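I finally got my trial of Ziresar, the practice simulator for two-armed robots, and I've been at it since breakfast.

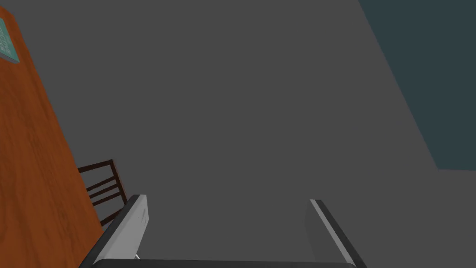

Gripper view, fingers open over the floor.

The starter pack costs $48 and comes with 900 short tasks. I went straight for the small stuff, like pens, and wow, getting a clean grip takes patience!
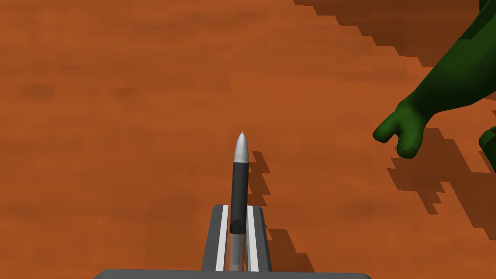 Shadows are pretty blocky on my old machine, but the controls feel great (way better than Drakach, sorry). I'd pay for the room views alone.

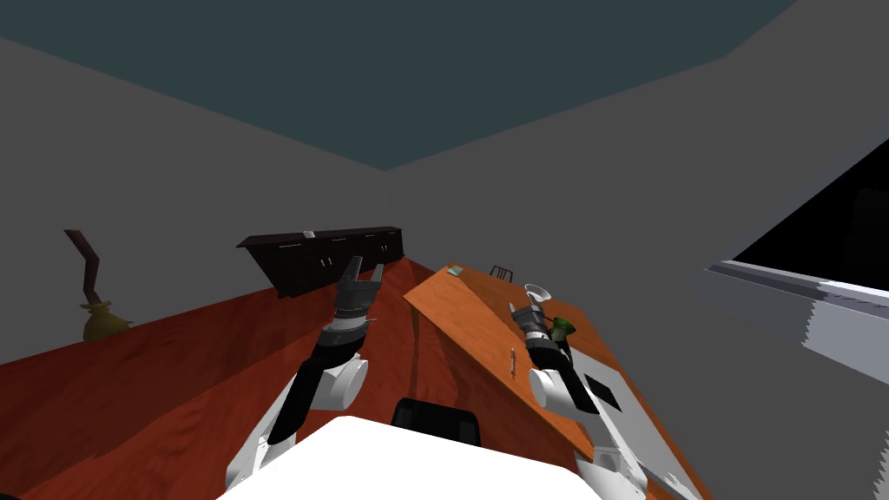

Right arm with the funnel, left arm free.

The trial runs through November.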